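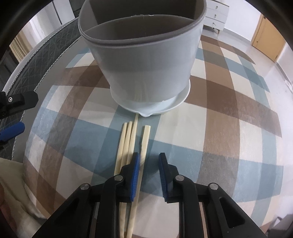

Wooden chopsticks outlast their use at the table, and most kitchens collect more of them than they need. Single sticks, mismatched pairs and stained sets can be moved to the plant shelf, where they work as dibbers, soil probes, stakes and cleaning picks. Plain, unpainted wood is the type to keep for this. Unpainted sticks like the four on the plaid cloth take up moisture from potting mix and darken where they do, so they can be read like a dipstick. Lacquered, plastic and metal chopsticks do not work as probes, although they are acceptable as stakes.

The notes below cover sorting, use in the pot, cleaning and storage. They assume a glazed or plastic planter standing in a saucer. Unglazed clay dries through the wall as well as the surface, and the intervals will be shorter.

Sorting the sticks

Empty the drawer onto a washable tablecloth and group the sticks by material first, then by length. Discard any that are split lengthwise, since a split holds soil and cannot be cleaned out. Sticks with a fuzzy or raised grain can be saved with a few strokes of 220-grit sandpaper, working from the thick end toward the tip. Warped sticks are fine as dibbers. They make poor stakes.

Once a stick has been in soil it does not go back to the kitchen. Mark it. Huệ Lã, who ran the repotting table at Hứa until February, cut a shallow notch into the square end of every garden stick with a paring knife. Pencil washes off and tape lifts. A notch stays, and it can be felt with a thumb when the sticks are standing in a jar.

Checking moisture

Push the narrow end straight down, halfway between the stem and the rim, until it meets resistance at the bottom of the pot. Leave it in place for 10 minutes. Withdraw it without twisting and read it at once.

Dark stain along the full length: do not water.
Dark stain on the lower third only: water most foliage plants, wait on succulents.
Pale and clean along the full length: water everything, slowly.
Soil clinging to the tip with a sour smell: drainage problem, see below.

Use a fresh dry stick for each pot. A damp stick gives a false reading, and a shared stick can carry fungus gnats and root rot from one plant to the next. If the stick is already gray from earlier use, scrape the last few inches with a knife blade before it goes in, or the stain will be difficult to see.

In a deep planter a standard chopstick may not reach the bottom. Use a long cooking chopstick or an untreated dowel of similar thickness. Garden centers sell probes for this (the Soltent rod is the one stocked near me), but a dowel from the hardware store does the same job and can be cut to suit.

Clearing drainage holes

Tip the planter on its side over newspaper. Insert the narrow end from the outside and rotate it gently until it passes into the mix. Do not lever against the edge of the hole, especially on glazed pots, where the glaze chips easily. If the hole remains blocked, the plant has to come out. Roots that have grown through the hole are trimmed flush, not pushed back.

Check the saucer at the same time. White mineral scale on the inside comes from hard water and fertilizer salts. Fill the saucer with equal parts white vinegar and warm water, leave it for 30 minutes, then brush and rinse. Take the pot off first. Vinegar drawn up into the mix will do the roots no good.

Repotting

Prick the root ball with the narrow end and comb outward to loosen circling roots. When the plant is set at the correct height, add mix in stages and work it down between the roots with the thick end, using short vertical strokes. The square end moves more material per stroke than the tip and is less likely to spear a root. Stop when the mix no longer drops. Packing past that point closes the air spaces and slows drainage.

Finish 2 cm below the rim. A planter filled to the lip sheds water over the side before it can soak in.
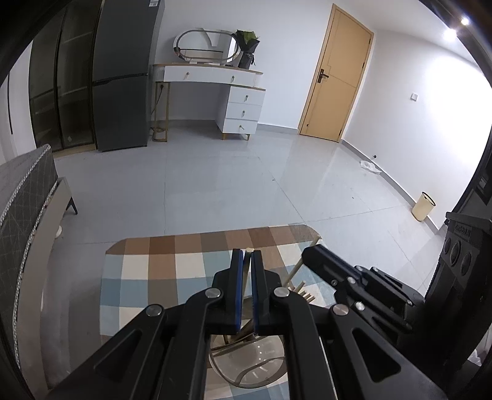 For seedlings, hold the stick upright and press the rounded tip into damp mix to the depth required. A pencil line on the stick gives a repeatable depth. Turn it slightly as it comes out so the wall of the hole does not collapse. The same stick, slid under the roots at an angle, will lift a seedling out of a tray with its soil attached.

Staking

A single chopstick supports a stem up to twice its exposed length. Set the stake before filling the pot if possible, so that it passes beside the roots and not through them. Tie with soft cotton string in a loose figure eight, crossing between stem and stake. Wire and thin nylon cut into the stem as it thickens. Wood in constantly damp mix softens at the soil line first, so pull the stake every two months and press it with a fingernail. If the nail sinks in, replace it.

Cleaning and drying

1. Brush off loose soil while it is dry.
2. Wash in hot water with a drop of dish soap. Do not soak.
3. Wipe with 70 percent rubbing alcohol if the stick was used in a diseased pot. If the pot had root rot, throw the stick away.
4. Dry on a rack with air on all sides for 24 hours.

Sticks put away damp will mildew within a few days in a closed drawer. The dishwasher raises the grain and is not recommended for sticks that will be used as probes.

Storage

Stand them in an open jar, tips up. Short pieces left over from trimming can be kept separately for plant labels or for wedging a pot level on an uneven shelf. I use a Prekmont 922 canning jar, but any wide-mouth jar that does not tip will serve. Keep it away from the sink and the utensil crock.

Long dowels warp if they are leaned in a corner. Lay them flat on a shelf or hang them from a loop of string at one end.

Related pages: Descaling saucers and trays. Choosing a washable cloth for a work table. Lenda potting mix, second season notes.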